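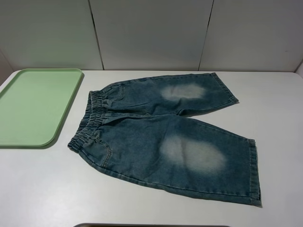

A reader in Pultska wrote in to ask whether denim with an elastic waist should be folded or rolled, and said her own drawer holds both kinds and never closes. We fold at Loson. Rolled denim springs open again, and the gathered part takes up as much room as the rest.

Kids' denim, folding page
Posted Mar 4, 2019

This gallery goes with the drawer pages from July. Everything on it is children's denim with gathered elastic somewhere, at the waist or the ankle. Lay each piece flat first and smooth the legs outward with your hand. Leave the elastic alone – it will not lie flat however long you press it.

Faded denim creases less sharply than dark denim, so go by the seams when you line up the legs.

Long jeans get one fold lengthwise, leg on leg, before anything else.
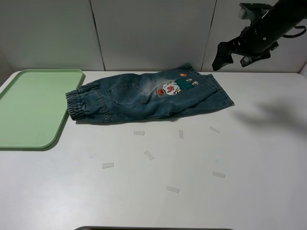
After that, bring the ankles up toward the waist and fold once more. Printed designs can stay on the outside, where they are easy to find in a full drawer. Thick pairs go at the back.

Gallery 34 of 132. Next: sweaters and hoodies.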